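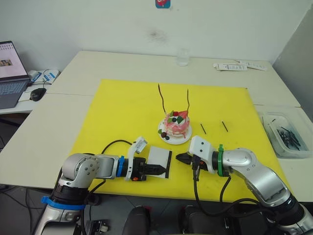 Toy cake on the yellow board

Issue: Cundow app drops cast target after update, screensaver falls back to default album
Product: Cundow for Android, Bralar streaming stick
Status: Workaround available, fix pending
Priority: Medium

Reported behavior
After the app updates from build 358, the Bralar stick still shows in the device list but the Cast button stays gray. Playback from the phone fails with "Target not ready." The personal photo album is replaced by the default one. Other phones on the same network, still on build 358, cast normally.

Environment
Bralar stick, current firmware
Cundow build 897
Devadiga router, single network name for both bands
Personal album with over 1,000 photos

Steps to reproduce
Install build 358 and link the stick.
Set a personal album as the screensaver.
Update to build 897 without signing out.
Open the device list and tap the stick.

Log, support side
09:40 Reproduced on a test phone. Discovery succeeds, session request times out after 10 seconds.
10:15 Restarted stick and router. No change.
10:50 Cleared app cache only. No change.
11:20 Turned off client isolation on the Devadiga router. No change, setting restored.
13:05 Cleared app storage and signed in again. Cast button active, playback normal. Album still on default.
13:30 Relinked album under Screensaver > Sources. Personal photos load after the next idle period.
14:10 Compared tokens. Build 897 keeps the old device token and the stick rejects it. Passed to Cludamden, who maintain the linking service.

Workaround
Clear storage for the Cundow app, sign in, then select the album again. A factory reset of the stick is not needed. Room names and volume limits are kept on the account and come back at sign-in.

Update, Monday
Cludamden confirmed the token fault. The next app build will request a new token at first launch. Users who have already applied the workaround do not need to repeat it. Ticket stays open until the build is tested with albums shared between two accounts.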